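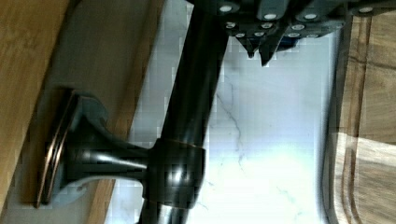

A dark bronze faucet with a copper-colored edge at its base.

**"Marulanda" gets an August release after a two-year wait**

2025-05-08

Voltari Pictures will open "Marulanda," the second feature from director Taras Dmytriv, in August, the distributor said. The film will play on 62 screens in its first week and expand after that if ticket sales hold up.

The drama stars Zlata Zakharchenko as a ferry pilot who goes back to her hometown to sell her late father's boarding house and ends up running it through the off-season. Mathis Guillot plays the one guest who won't leave. Danylo Fedoruk, who shot Dmytriv's debut, "Eltska," is again the cinematographer.

"Marulanda" was finished in early 2023 and had been set for release that fall. The original distributor closed before the date, and the rights were tied up until Voltari bought them this winter. Terms were not disclosed.

Dmytriv used part of the delay to recut the picture. The new version runs 10 minutes shorter than the one shown to buyers, with most of the trims coming from the first act. A subplot involving the pilot's brother is gone.

"I had time to watch it with people who owed me nothing," Dmytriv said. "They got restless in the same place every time, so I took that part out."

"Eltska," a low-budget thriller set over one night at a border crossing, sold few tickets in theaters but found an audience on home video. Voltari said it will reissue that film on disc in a run of 2,000 copies — the first printing sold out — with a new commentary track by Dmytriv and Fedoruk.

Maribeth Evangelista, who heads acquisitions at Voltari, said the company plans to keep "Marulanda" in theaters for 70 days before it goes to digital rental. That is longer than Voltari's usual window.

"It's a slow film and it needs word of mouth," Evangelista said. "We would like to give it a whole season."

Dmytriv is now writing his third feature, titled "Zinau." Zakharchenko is attached to star, and shooting has not been scheduled. A trailer for "Marulanda" is due next month.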